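Lonby folding craft table, three months in

I bought the Lonby in February, after my old card table finally gave up under the sewing machine, and I've been meaning to write this ever since (my sister Genalyn Layug has one too, and she keeps nagging me!). It sets up in 2 minutes, the legs lock with a good solid click, and it holds my machine plus a big pile of quilt squares without a wobble. I looked at the Tostov first, but it was 11 pounds heavier and I have stairs to think of.

My one grumble is the carry handle, a skinny thing that digs into your fingers by the time you reach the car. I wrapped mine in an old sock and we get along fine now.

Colors

It comes in white, gray and teal. I went back and forth for days and I'm so glad I picked the teal. 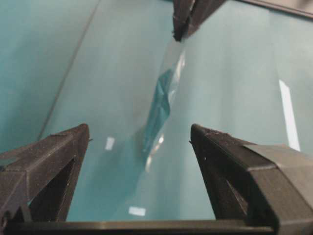 Would I buy it again?

Yes, and I'd get the longer one.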